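The Bell Under the Lake at Clumstead
Local legends explained for readers aged 8 to 11 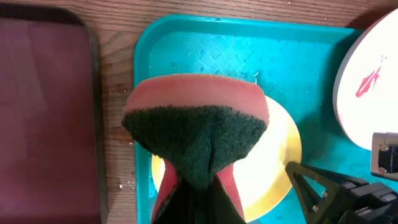 What is a local legend?

A local legend is a story tied to one real place and told as if it happened there. It usually names a street, a hill, a bridge or a lake that people can still visit. A fairy tale is different. It begins "once upon a time" and could take place anywhere.

The story

Clumstead is a town beside a small lake. According to the legend, a bell maker named Ivar lived there 700 years ago. The town asked him for a bell that could be heard in the next valley. Ivar promised to finish it before winter, but he ran short of bronze. At night he took the metal handles from his neighbors' doors and melted them down.

The bell was hung in September. When it rang for the first time, every door in Clumstead swung open. The neighbors understood what Ivar had done. He cut the bell loose, rolled it down the hill and followed it into the water. People say the bell still rings before a storm, and that doors left unlocked will open by themselves.

Which parts can be checked?

The lake is real. It is 29 feet deep at its deepest point. The church tower is real too, and has 434 steps. An old town account book lists a payment for a bell, but it does not give the name of the maker. No record mentions stolen door handles. Divers have searched the lake bed and found no bell.

A historian sorts a legend into parts like these. Some parts match written records or objects. Some parts do not match anything. A missing record does not prove that an event never happened — records can burn, get wet or be thrown away.

Why does the story change?

Legends were spoken aloud long before they were written down. Each teller remembers some details and replaces others. In the nearby village of Flolero, the bell maker steals spoons, and the doors are not mentioned at all.

Words to know

Bronze: a metal made mostly of copper, with some tin.
Record: something written down and kept, such as a list of payments.
Version: one way of telling a story.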